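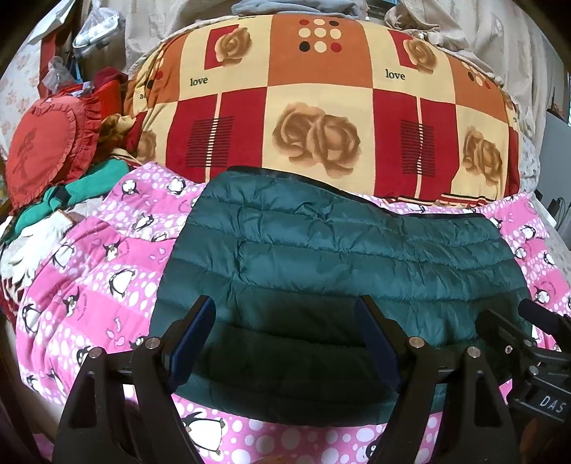 Yu-ting Au
Posted 2021-09-06 | Filed under: diary, household, down and synthetics

Put the jacket on the bed this morning to sort out the folding question before the cupboard gets rearranged. The dark teal one, quilted, navy edge binding. It had been hanging on the back of the laundry door since March and the hook had started to pull a point into the collar lining. Hanging is fine for a week. Over a season the fill migrates down the baffles and the shoulders go thin.

The bed is the only flat surface in the flat that takes a whole jacket. The dining table is 76 cm wide and the sleeves hang off both sides, which drags the body out of square before the first fold. The mattress has its own problem: it gives under the hand, so a crease pressed in on one side comes out soft. I left the penguin blanket on because it has some nap and holds the shell fabric in place. On the cotton sheet the jacket slides every time a sleeve is moved.

Flattening first. The channels wrinkle across when the jacket has been hanging, and if it is folded like that the wrinkles set. I worked from the middle out to the side seams, one baffle at a time, flat palm, no pressure on the stitching. The bottom half went down easily. The top kept riding up towards the bolster, and I let it, as the collar has to be turned in later anyway.

Three methods tried.

First, the roll. Sleeves across the front, hem to collar, tight. Result 43 cm long and narrow enough for the gap beside the suitcases. It unrolled within a minute of being let go. An elastic would hold it but leaves a waist in the fill, and I have already ruined one vest that way.

Second, the hood-pocket method from the Sito leaflet, adapted, using the inside pocket in place of a hood. The pocket is too shallow. Got two thirds of the jacket in and the zip started to complain. Abandoned. The leaflet does say it is meant for their own garments and I should have read that line before starting.

Third, the flat fold in thirds. Zip closed, face up, sleeves laid straight down the front and not crossed. Left side to the centre, right side over it, then hem up by a third and collar down to meet it. Leave it a few minutes so the air works out through the seams, then press once more with the forearm. A squarish block, stable, no elastic needed. It goes in the Stougaard tub with the lid shut and a little room on top. This is the method. I have written it on the card inside the cupboard door so that I do not run the same trial next year.

Weighed it while I was at it: 1376 g on the kitchen scale, in a pillowcase, pillowcase subtracted. Heavier than I would have guessed for synthetic fill. I do not have a figure from when it was new, so the number is only useful from now on. If it goes up after a wash it has not dried through.

On the washing. The care label is legible in parts. Cool wash, no softener, tumble low. I used the Teneo liquid last time at half dose and it rinsed out without residue, so same again. The spin should stay at 400. At the higher setting the fill balls up in the corners of the baffles and has to be teased apart by hand, which took an entire evening and was only partly successful at the left cuff. The cuff is still lumpy. It can be felt but it does not affect the fold.

The blanket is due for a wash as well. It can go in with the towels. The dots and the penguins have kept their colour better than the plain blanket bought in the same month, which has gone grey along the fold lines. I have no explanation for the difference and have not looked into it.

The bolster stays where it is for now. Roses on checks, "love" printed on it twice, orange and red on cream. It matches nothing in the room, least of all the pink. I had it down for the donation bag in the last clear-out and took it out again, as it is the right height for reading and the alternative is two ordinary pillows that separate during the night. The cover wants washing on its own. I do not trust that red with anything pale. Cold water, inside out, and a test on a corner with a damp white cloth first. If the cloth picks up colour, hand wash in the tub and accept the result.

Cupboard status at the end of the day. Top shelf: spare doona, two wool jumpers in their bags, cedar blocks due for a sand. Middle shelf: tub with the jacket, space for one more of the same size. Bottom: suitcases, the fan, the box of cords that I keep moving from one place to another. The Tesorstead shelf liner has curled at the front edge again and catches on the tub when it slides in. Double-sided tape did not hold it. Next attempt will be drawing pins, four of them, set back from the edge so they clear the tub.

One open question is whether the tub needs a vent. The laundry side of that wall is cold through winter, and anything sealed against it smells stale by spring. Warm weather should be less of a risk. I have put a sachet of silica in the tub and will open the lid when the clocks change and see what colour the beads are. If they have turned, the tub moves to the hall side and the jumpers go where it was.

Also to do: replace the hook on the laundry door with a wider one, or stop using it for coats. Mend the small open section on the spare doona, bottom left corner, before it gets any longer. Find the other cedar block.

Bed made again by four. Rain after that, so the towels and blanket wait until tomorrow.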